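Vaher Site Rules Pack for Indoor Service Robots

Search products Enter keyword or part no. Go

The Vaher pack is a 52-page binder of site rules plus 336 floor and wall labels, sold to offices and clubs that let a mobile robot work where people eat and play. We stock it because customers ask for it. We have doubts about any binder that claims to make a building "robot ready," and the publisher's flyer does claim that. 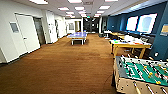
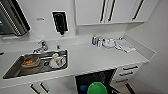
Vaher's rules come in nine sections, and six of them are worth your money. The section on walking routes is the best one. It wants every loose lead on the floor written down before a route is approved, and a thin dark cable on brown carpet next to a foosball table is the sort of thing a tidy floor plan leaves out. The kitchen section is weaker. It says "clear the sink before operation," and a sink with a mug on its side and a shallow dish tilted in it is what the machine will meet on most days. A rule that only holds in a clean kitchen belongs in the flyer.

Ronaldo Enriquez, who handles our returns, wants buyers to know that the labels can't be sent back once the sleeve is open. Carpet labels are sold separately.

The pack is not a certificate. It doesn't replace a risk assessment, and your insurer may not care that you own it. Ask before you order. The next revision is due in January, and the publisher hasn't said if current owners will get it free.

Recently viewed
Fumside Cable Cover, Low Profile
Ciltance Stop Button Wall Mount
Clerano Incident Log, Carbon Copy
Vaher Carpet Labels, Refill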